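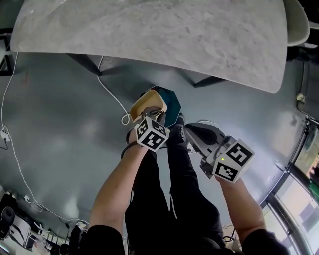
Motorsport Management 2
Unit 4: Tire Allocation and Race Strategy
Instructor: Corinne Delacroix
Teaching assistant: Hollis Marchetti

Reading for this unit: course packet, chapters 6 and 7. Students should bring the blank stint chart from the back of the packet to the seminar.

4.1 Purpose of the unit

Unit 3 dealt with the entry, the license and the technical inspection. The present unit covers the decisions a team makes once the car has been accepted to race. The main subject is the pit stop: when it is taken, what it costs, and how the rules on tire supply limit the choice. Fuel is left to Unit 5, except where noted.

4.2 Terms

Stint. The laps driven between two stops, or between a stop and the start or finish.
Pit loss. The total time given up by entering the pit lane, stopping and rejoining, compared with staying on the track. It includes the slow drive through the lane as well as the time the car is stationary.
Degradation. The loss of lap time as a tire ages, usually stated in seconds per lap.
Undercut. Stopping before a rival in order to gain time on fresh tires while the rival remains on worn ones.
Overcut. Staying out longer than a rival. It is most useful where new tires are slow to reach working temperature.

4.3 Calculating the cost of a stop

The worked case in this unit is the Crenshaw circuit, with a race of 100 laps and a pit loss of 20 seconds. Assume that degradation is steady and that both compounds start at the same pace. A second stop is worth taking only when the time saved by shorter stints is greater than 20 seconds. Students should complete the stint chart for one stop and for two stops before attempting the questions at the end of chapter 7.

Note that the chart does not account for traffic. A car that rejoins behind a slower group may lose several seconds that the arithmetic does not show. In the Buletti case study, the strategist Trinity Ambrose chose the slower plan on paper because it kept the car in clear air. Marks are given for explaining such a choice, whether or not the final total is the lowest.
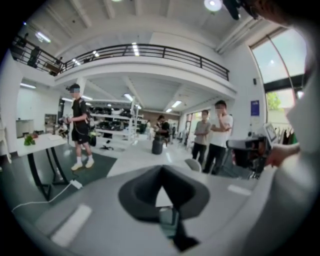 Why does an early stop often gain a place even when both cars have the same pace?

The car that stops first runs at least one lap on fresh tires while its rival is still on old ones. If the gap between the cars is smaller than the time gained on those laps, the first car will be ahead when the rival rejoins.

4.4 Safety car periods

When the field is slowed, pit loss falls, as the cars on the track are covering less distance during the stop. Teams that have already stopped receive no benefit. The plan prepared before the race should therefore state, for each part of the distance, whether the car will stop if the safety car is called.

4.5 Assignment

Submit a strategy report of no more than 3,000 words, including the completed chart. Late work is subject to the department's standard penalty. Requests for an extension go to Ezekiel Whitfield in the program office, in writing, before the deadline.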